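House style notes: forms of address in reports and captions

The style desk has revised the entry on courtesy titles and forms of address. The revised entry applies to all copy filed for the web edition, the weekly print edition and the Vostden regional pages from the start of August. It replaces the entry headed "Mr, Mrs, Miss, Ms" and the separate note on academic titles, both of which have been withdrawn from the online guide.

The main change is that courtesy titles are dropped in news copy on second and later mention. First mention gives forename and surname, with a role where the role is relevant to the report. Later mentions give the surname alone. The same rule applies to everyone named in a report, including defendants, witnesses, councillors and members of the public. Under the old entry, a title was kept for some groups and removed for others, and the desk was receiving copy in which two people in the same report were treated differently.
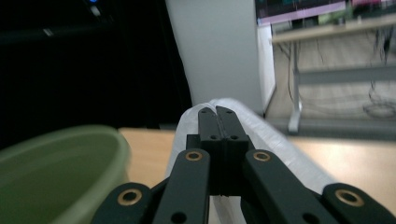

Does the new rule cover letters and obituaries?
Letters keep whatever form the writer used when signing, and obituaries keep titles throughout unless the family asks otherwise.

Court copy needs particular care. Where two people in a report share a surname, use the forename and surname of each at every mention. Do not bring back a title to tell them apart. Forenames alone are acceptable only for children under the age stated in the legal section of the guide, and the restrictions on naming in that section take priority over anything in this item.

Marital status should be given only where the report depends on it. "Wife", "husband" and "partner" remain in use and need no special approval. Where the form preferred by the people concerned is known, use it. Where it is not known and cannot be checked before the deadline, recast the sentence. "The couple" is usually adequate, and "who lives with" is acceptable in property and planning reports.

Academic and medical titles follow a different pattern. "Dr" is used at first mention for medical doctors and for holders of doctorates speaking on their own subject. It is then dropped. "Professor" is spelt out in full and is treated in the same way. Military and police ranks are given at first mention in the short forms listed in the appendix. Religious titles are unchanged and the existing table still stands.

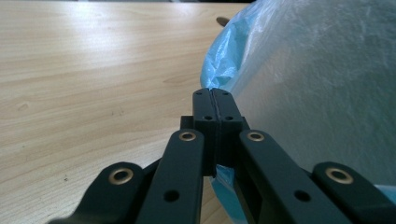

The checking tool has been updated to match. Stallia, the plug-in used in the editing system, now flags any courtesy title that appears after first mention. It does not correct the text. The flag can be dismissed where the title falls inside a direct quotation, a book or film title, or the name of a business. Quotations must never be altered to suit this entry.

Stallia works from a list of 70 title forms, including abbreviated and plural forms. The list is held in English only. Titles in other languages will not be flagged and must be checked by hand. Full stops after abbreviated titles are flagged under the existing punctuation rule, so a single word may carry up to two flags. Clear both before passing the page.

Copy supplied by the Aidoo agency follows the agency's own style and arrives with titles in place. It should be brought into line before publication in the usual way. The exception is copy marked as a verbatim statement, which runs as supplied. Copy from the Gravik listings feed is imported automatically and bypasses the plug-in, so sub-editors handling listings should search for "Mr", "Mrs" and "Ms" before the page is released.

Archive reports will not be changed. When an archive report is updated with new material, the whole report is brought into line with the current entry and the update line is added at the foot. When only a correction is made, leave the original style alone and amend only the words in error.

Headlines and captions count as separate from the body text. A surname used alone in a headline does not count as first mention, and the full name must still be given in the first paragraph in which the person appears. Captions give the full name every time. Picture galleries are treated as a run of single captions for this purpose.

Queries about the entry go to the style desk inbox, with the page reference in the subject line. Queries received after 7 pm are dealt with by the night editor, whose ruling applies to that edition only. The entry on initials and middle names is next for revision, and the present wording continues to apply until then.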